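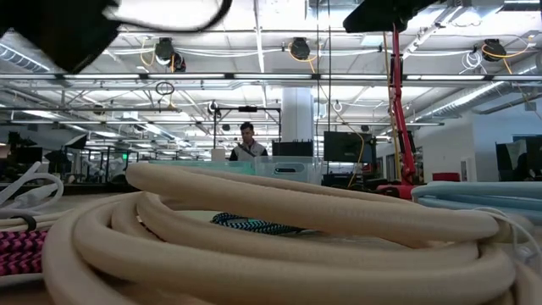 家里旧线材的整理与收纳方法

发布日期：2018年5月28日

这篇写给抽屉里塞满各种线的人。内容包括清点、检查、卷线、绑扎、贴标签和存放，最后说一下不要的线怎么处理。全部做完需要一个下午，线特别多的可以分两次。

需要准备的东西

魔术贴扎带，宽度12毫米的最好用，太窄的容易松，太宽的绑细线不方便。我用的是Kilari的成卷魔术贴，自己剪长短。另外准备标签纸或者美纹纸胶带、一支油性笔、剪刀、一块微湿的抹布、一块干抹布、几个带盖的收纳盒，还有一张纸用来记清单。

尼龙扎带不推荐用来绑要经常拿出来的线。它一拉紧就松不开，每次都得剪，剪的时候很容易碰到线皮。橡皮筋也不要用，放一两年就会发黏，粘在线皮上很难擦掉。

第一步：全部拿出来

把家里所有闲置的线集中到一处，地板或者大桌子都行。抽屉、电视柜后面、旧电脑包、行李箱夹层、装修时留下的工具箱，都要翻一遍。正在使用的线先不动，等闲置的处理完再说。

缠在一起的线不要硬拽。先找到插头，把插头从线圈里往外退，一根一根退出来。打了死结的地方用手指把线往结里推，结松了再解。

第二步：分类

按用途分，不要按颜色或者长短分。我的分法如下：

电源线：台灯、显示器、电饭锅一类的可拆电源线，以及插线板。

充电和数据线：手机、平板、相机、移动硬盘。

影音线：电视、音箱、投影用的线，耳机也放这一类。

网线和电话线。

电源适配器：带变压器的单独一类，它们又重又占地方，和细线放一起会把细线压变形。

不认识的：先放一堆，最后处理。

分的时候顺便看看有没有重复的。同一种数据线留两三根备用足够，多的可以送人。

第三步：检查

每根线从头到尾用手捋一遍，留意以下几种情况。

外皮开裂、发硬、露出里面的芯线，直接淘汰，不要用电工胶布缠一缠继续用，尤其是电源线。

插头根部弯折过多，捏着能感觉到里面断断续续，也淘汰。编织外层的线要看得仔细一点，外层完好的时候里面也可能已经断了，插上设备轻轻晃动接头，如果充电时有时无，就不用留了。

插头的金属片发黑或者有烧过的痕迹，电源线一律不留。数据线接口里有灰的，用干的软毛刷清一下再试。

电源线要看一下插头上标的电流，和要接的电器对照。从旧电器上拆下来的细电源线，不要拿去接电热水壶、电暖器这类大功率的东西。

检查的时候线的两头都不要插着电。

第四步：擦干净

抹布拧到几乎不滴水，夹住线从一头拉到另一头，再用干抹布拉一遍。插头部分只用干布擦。线皮上有胶印的，沾一点点洗洁精擦，擦完用清水抹布再过一遍。布面的线容易吸水，擦过以后摊开晾一晚上再收。

酒精可以擦插头的塑料外壳，但不要反复擦软线皮，有些材质会变硬变脆。

第五步：卷线

很多线是卷坏的。最常见的错误是把线绕在手掌和手肘之间，一圈一圈勒紧，这样每一圈都会给线加一点扭转，时间长了线就自己打卷，铺不平。另一个错误是把线紧紧缠在电源适配器上，接头根部最先坏。

正确的卷法是正反交替：

左手捏住线的一端，插头朝下。

右手顺着线往外捋出一段，长度够绕一圈就行，顺手绕成一个圈放到左手里。

第二圈，右手手背翻过来，掌心朝外抓线，绕的时候让线从圈的内侧穿过，形成一个反向的圈。

第三圈回到第一圈的绕法，第四圈再反过来，一直交替到线尾。

刚开始会觉得别扭，找一根五米左右的线练几遍就熟了。卷得对不对，抓住一头把线抛出去就知道：没有打结、平平地展开，就是对的。如果出现一串小结，多半是线头从圈里穿过去了。

圈的大小看线的粗细。细的数据线，圈的直径和手掌差不多宽；普通电源线要再大一些；粗的延长线绕到前臂那么长，不要为了塞进盒子硬绕小圈。线本身有一个自然弯曲的弧度，顺着它绕最省事。天冷的时候线会发硬，先拿到屋里放一会儿再卷。

短于半米的线不用卷，对折一次绑住中间就可以。

第六步：绑扎

线卷好以后，尾端留出一小段，不要绕进圈里。魔术贴绑在插头旁边，松紧以能塞进一根手指为准。粗线绑两处，对着绑。

魔术贴可以一直留在线上。把它的一端先在线上固定一圈，另一端用来捆线圈，用线的时候就不会丢。成卷的魔术贴剪十五厘米一段，绑一般的线都够长。

第七步：贴标签

标签贴在离插头五厘米左右的地方，两头都贴。写三样：用途、长度、哪一年买的。年份记不清就不写。

用美纹纸胶带的话，绕线一圈后两面对粘，做成一面小旗子，剪齐，再用油性笔写。表面可以贴一层透明胶，防止字磨掉。适配器直接贴在外壳上，写清楚是给哪个设备用的，这一步最值得花时间，适配器插错了可能损坏设备。

字写大一点，不要用自己过半年就看不懂的缩写。

第八步：装盒

我用的是Gumport的带盖收纳盒，型号1148，放在书柜下层刚好两个一排。同系列还有小一号的1006，装充电线合适。其他牌子也可以，选的时候注意几点：盒子要硬，盖子能盖严，深度不要超过二十厘米，太深的盒子最后还是会乱成一堆。

线圈竖着放，像放唱片那样排成一列，标签朝上，找的时候一翻就能看到。平着叠放的话，下面的线要把上面的全搬开才能拿。细线可以先装进自封袋，一袋一根，再竖着插进去。

适配器放在盒子最下面，或者单独一盒。粗的延长线不必装盒，挂在墙上更好。Toledo的挂钩钩头比较圆，挂着不会勒出印子。钉子和细铁钩不要用来挂线，时间长了受力的地方会压扁。

盒子外面也贴标签，写类别。盒里放一张清单，拿走哪根就划掉哪根。

存放的地方

阴凉、干燥、不晒太阳。阳台、暖气旁边、厨房灶台附近都不合适。南方六月潮气重，盒子里放一包干燥剂，过了雨季换掉。储藏室靠外墙的那一面容易返潮，盒子和墙之间留一点空隙。

有小孩和宠物的家庭，盒子放高一些，长线不要挂在小孩够得着的位置。

延长线使用前要全部展开。卷着的延长线接大功率电器会发热，热量散不出去，很容易出事。

不要的线怎么处理

还能用的，重复的，可以问问邻居和同事，或者送到二手店。我们这里的Staltstead旧物店收成捆的电源线和网线，要求插头完好，送之前最好打电话问一下。

坏的线不要和厨余混在一起扔。小区里有电子废弃物回收箱就投进去，没有的话攒一袋，送到收废旧电器的地方。电源线扔之前先拔掉电源，再把插头剪掉，免得有人捡去继续用。

不认识的那一堆，留一个月。这一个月里家里的设备如果有缺线的，就从里面找着试，只试信号线和数据线，不认识的适配器不要乱插，先对照设备背面标的电压、电流和极性。一个月以后没用上的，一起处理掉。

日常保持

新买的线到手就绑好、贴好标签，再放进盒子。用完的线当天卷好。每年翻一次盒子，看看有没有外皮发黏、发硬的，魔术贴粘了毛的用旧牙刷刷一刷。

常见问题

线已经打卷了，还能弄直吗？

轻微的可以。把线拉开，一头固定，从固定的一头往外慢慢捋，让扭转从另一头放出去，然后平铺过夜，再按上面的方法卷。电源线不要用吹风机吹，也不要用热水泡。

编织线和普通胶皮线的卷法一样吗？

一样，编织线的圈放大一点就行。编织层起毛的地方用剪刀修掉毛头，不要用火烧。

线很多，有必要每根都写进清单吗？

我第一次整理的时候连适配器一共理出151根，清单只写了类别和长度，两页纸写完。一根一根编号的做法我试过，后来没有坚持下去。

魔术贴哪一面朝里？

软的毛面朝里贴着线，硬的钩面朝外，这样不会刮伤线皮。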